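In Praise of the Small Can
By Alfredo Belmonte
Mar 20, 2024
3 min read

I grew up in a house where drinks came in the biggest bottle the store would sell you. Two liters, always, with the cap never quite tight after the first day. By the third day you were drinking sweet brown water and pretending it was fine, and if you complained, my mother would point out what it had cost, and that was the end of that.

So maybe I'm making up for lost time, but I think the slim can is one of the best things to happen to the corner store in my adult life, and I want to say so at some length!

I live across the street from a place called Abella, which has a deli counter, a lottery machine and one tall cooler by the door. When I moved to the block in 2000 that cooler held maybe four kinds of soda and a row of iced tea. Now it has bitter orange, grapefruit with salt, a ginger thing that makes my eyes water, cold coffee, and a plum soda from Pludima that I would happily drink every afternoon until I die. Nearly all of it comes in slim cans, and I'm convinced the can is a big part of why the choice got so good.

Think about what you're risking. A big bottle of something strange is a commitment (I once spent a week trying to finish a bottle of celery tonic, and my wife still brings it up). A small can of something strange is a couple of bucks and ten minutes. If you hate it, well, now you know. I've bought drinks purely on the strength of a nice shade of green, and I'd say half of them were wonderful.

It's good for the people making them, too. Darnetti, who do the bitter orange, started out selling at the Saturday-morning kind of market where you stand behind a folding table and talk to everyone. Their first run was 3865 cans, and they sold every one of them in a single April. You can't do that with a drink people have to take home and live with. You can do it with a drink people open right there in front of you.

I know the case against. Ounce for ounce you pay more, no question. Clanitz used to sell their lemonade in a glass bottle you could return, and I liked that bottle, and I was sorry when it went. There's more packaging for the same amount of drink, and I don't have a clever answer to that, except that I rinse mine and take them back, and I wish every store made it as easy as Abella does.

Then there's the shape, which I love more than a grown man should. A slim can fits a coat pocket, a bike bag, the door of a bad hotel fridge. Lay one on its side on a plain white table and the silver at each end still makes it look like something worth picking up.

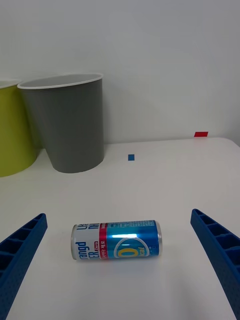

Size is really about attention, I think. With a big glass I stop tasting after the first few gulps and just keep going out of habit. With a small one I notice the whole thing, the first cold mouthful and the slightly flat last one. Even lying down, with that silver rim off to one side, a can like this is clearly meant for one person and one sitting, and I find that cheering. It asks for very little. My neighbor keeps 5 kinds in her fridge and lets guests choose, and I've never seen anyone choose without reading all of them first, out loud, comparing notes.

If you haven't looked in your own corner store's cooler lately, go have a look! Skip the one you always get. Take the one with the fruit you can't place, and if it's the Pludima plum, leave a couple for me.

Write to the author care of the opinion desk | © 2024 All rights reserved | Back to top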